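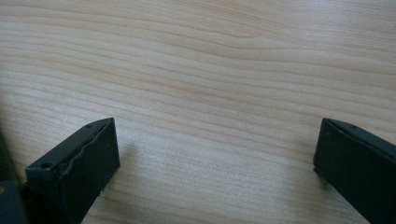

Fosthorpe Second-hand and Antiquarian Books
Premises and Stock Safety Checklist – Brirkham Store

Date of inspection: 7 April 2019
Inspected by: Birsen Sezer
Accompanied by: Ertuğrul Kılıçarslan (stockroom), Nurhan Kaplan (packing and post)
Areas covered: main stockroom, rare book room, packing area, rear corridor, loading door
Areas not covered: upper landing (locked, key held at Fosthorpe)

Key: S = satisfactory. A = action needed. N/A = does not apply. Items marked A must be signed off by the person named before the next inspection in May.

Section 1. Shelving and racking

1.1 Fixed shelving secured to wall at top and bottom – S
Comment: All wall fixings in the main stockroom were tested by hand and found firm.

1.2 Free-standing bays braced or bolted together – A
Comment: Bay 16 (Asia, travel and exploration) moves when pushed at shoulder height. The rear brace has come away from the upright on one side. The top two shelves are to be cleared and the bay is not to be restocked until the brace has been refitted. Action: E. Kılıçarslan.

1.3 Heavy volumes kept on lower shelves – A
Comment: Mostly in order. A run of bound county maps in the topography section has been shelved above head height, apparently for want of space lower down. Folios and atlases must not be stored where a ladder is needed to reach them. Action: E. Kılıçarslan.

1.4 Load notices displayed and legible – S

1.5 Shelves free of books stacked flat on top of upright rows – A
Comment: Found in modern fiction and in the unpriced stock. This was raised at the last inspection. Staff are reminded that it also damages the heads of dust jackets.

Section 2. Ladders, steps and kick stools

2.1 All ladders labelled and entered in the register – S

2.2 Feet, treads and locking bars sound – A
Comment: Stepladder 3 has a worn rubber foot. It was taken out of use during the inspection and a tag attached. A replacement foot may be fitted if the maker supplies one; otherwise the ladder is to be disposed of. Action: G. Aydoğan.

2.3 Kick stools in working order – S
Comment: One is stiff but locks properly under weight.

2.4 Ladders returned to their hooks after use – S

Section 3. Fire safety

3.1 Exit routes clear – A
Comment: The rear corridor was partly blocked by cartons from the Ağca purchase, which are waiting to be sorted. A clear way through must be kept at all times, including on delivery days. The cartons were moved before the inspection ended. The item stays marked A so that the position can be checked again.

3.2 Fire doors close fully without help – S

3.3 Extinguishers in place, in date and unobstructed – S

3.4 Waste paper and packing material removed daily – S
Comment: The bin store was tidy and the lid closed.

3.5 No portable heaters in use – S
Comment: Nurhan Kaplan asked whether an oil-filled heater could be allowed in the packing area during winter. The request has been passed to Fosthorpe. Until a written answer is received, the present rule stands.

Section 4. Storage conditions

4.1 Hygrometer readings taken and logged each working day – A
Comment: Entries are missing for 6 working days. The log is to be kept beside the instrument and not in the office drawer. Action: P. Bayram.

4.2 No signs of damp on walls, floor or skirting – S
Comment: The old stain below the north window has been marked in pencil at its edge. It has not spread past the mark.

4.3 Blinds lowered in rooms holding cloth or leather bindings – S

4.4 Signs of mould or insects in stock – A
Comment: Light spotting was seen on the lower boards of several volumes of sermons. These have been bagged and put in the isolation cupboard. Incoming cartons must be opened and looked over before their contents go on the shelves, whatever the source.

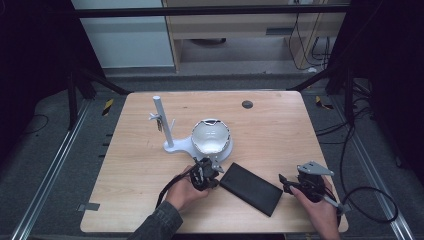

White cup with a broken rim, on the base of the stand.

Section 5. Packing area

5.1 Knives and cutters stored with blades closed – S

5.2 Tape dispensers fitted with guards – S

5.3 Parcels weighed and heavy ones marked – A
Comment: The scales are accurate but the supply of "heavy" labels has run out. More are to be ordered with the next stationery request. Multi-volume sets should be split between two parcels where the customer agrees. Action: N. Kaplan.

5.4 Trolleys and sack trucks sound – S
Comment: The small trolley pulls to the left when loaded. It is safe to use, but should be looked at when the wheels are next oiled.

5.5 Manual handling guidance displayed – S

Section 6. Rare book room

6.1 Access limited to named staff – S

6.2 Cabinets locked when the room is unattended – S

6.3 Volumes valued at £400 or above entered in the separate register – A
Comment: The register was compared with the shelves. One signed first edition was on the shelf without an entry. Its description slip (very good in very good jacket, price not clipped) was found inside the front board and has now been copied into the register. Slips are to be kept in the card box, as they can mark the endpapers. Action: P. Bayram.

6.4 Book rests and weights clean and undamaged – S

Section 7. First aid and records

7.1 First aid box complete and in date – S

7.2 Accident book available – S
Comment: One entry since the last inspection, a bruised hand from a falling bookend. No further action required.

7.3 Staff training records up to date – A
Comment: Gönül Aydoğan's ladder training is due for renewal. A place is to be booked through Fosthorpe.

7.4 Goods lift certificate displayed – N/A

General comments

The store is in reasonable order and staff were helpful throughout. The main concern is Bay 16, which should be dealt with before any other item on this list. Repeated comments under 1.5 will be taken up with the store manager if they appear again.

A copy of this checklist is to be kept in the blue folder by the office door, and a second copy sent to Perihan Bayram at Fosthorpe.

Signed: B. Sezer
Received for the store: E. Kılıçarslan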